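Open workshop day at Vukeseck, Lurnaditz

The Vukeseck repair workshop opened its doors on 16 September 2019, and I went along with Florian Delorme, who had signed us both up. Room 334 is on the third floor, up a narrow stair. Visitors go in groups of eight.

We started in the parts store, then moved to the benches where small electronics get fixed. The tables are pale and smooth, so a dropped screw is easy to find. Most of the talk was about cables and plugs — how they wear out near the connector, and when it makes more sense to replace the whole lead.
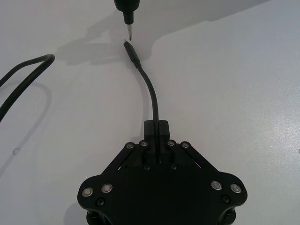
Florian asked about screwdrivers and got a long answer. They prefer a slim bit and a rounded handle for this sort of work. Coffee was downstairs afterward, and the next open day is in April.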